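3.2 Collecting demonstrations by remote control

All demonstrations in this study were recorded on a humanoid platform with two arms and jointed-finger hands. The operator, Farzana Sarkar or one of two trained students, wore a headset and a pair of tracked gloves. Wrist poses were sent to the robot controller at 90 Hz and mapped to joint targets by the Lubis retargeting layer, which solves each arm on its own and then checks the pair for self-collision. Finger targets were sent over a separate channel. When the two channels drifted apart by more than 2 control steps, the episode was stopped and thrown out.

The task family is drawer work on a wheeled medical cart. We chose it for two reasons. The drawers move on a straight line, so the error between the commanded and the true pull direction is easy to measure. The cart itself is on casters and shifts when it is pushed off-axis, so a careless approach changes the problem for the rest of the episode. An early pilot at the Altinport site used a cabinet bolted to the wall, and policies trained on that data did poorly when the furniture was free to move.

Views from the head camera are given in Figure 4. This is the view the operator worked from, and it is also the image input to the policy. No outside camera was used for training. 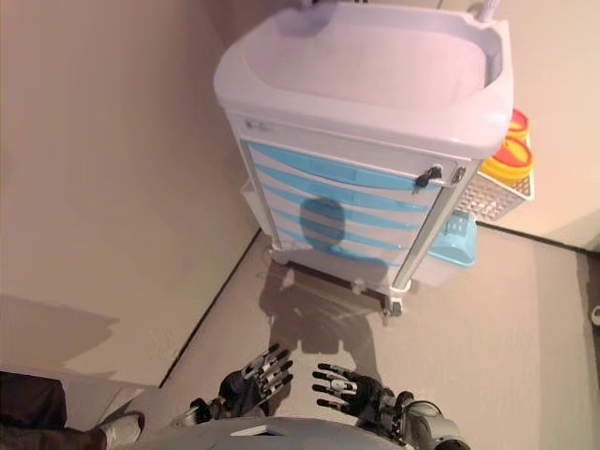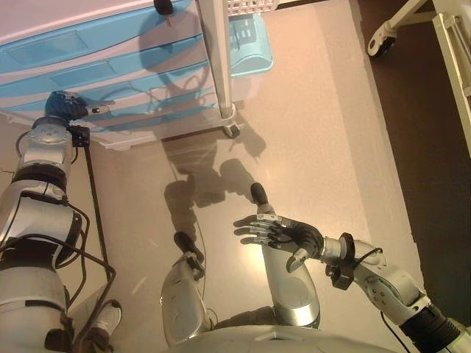 Figure 4. Head-camera views from the cart task. Top: both hands raised in front of the cart. Bottom: the left arm reaches toward the lower drawers while the right hand is held open.

Two properties of this view affect the data. First, the robot's own arms take up a large part of the image, and during low reaches the forearm can hide the drawer edge from the operator. Operators learned to lean the head to one side before closing the fingers — a habit that shows up in the recorded neck angles and that the policy copies. Second, the body casts a shadow on the floor near the cart. We left the room lighting as it was and applied random brightness changes during training instead.

A second set of demonstrations was taught by hand. Here the arm was put in gravity compensation and Ryszard Zalewska guided the wrist along the pull path while the fingers held a fixed grasp. Hand-guided episodes are smoother near contact, but the teacher's hands and sleeves often appear in the camera view. We masked these pixels with the Orkico segmenter and kept an episode only if the mask covered a small share of the image at the moment of grasp.

After filtering, 686 episodes remained, spread over 6 drawer tasks. Remote-control and hand-guided episodes were stored in the same format, with a one-bit source flag that is given to the policy in training and set to the remote-control value at test time. Removing the flag lowered success on the bottom drawer and had little effect elsewhere — see Section 4.3 for the full comparison on the Zusau test set.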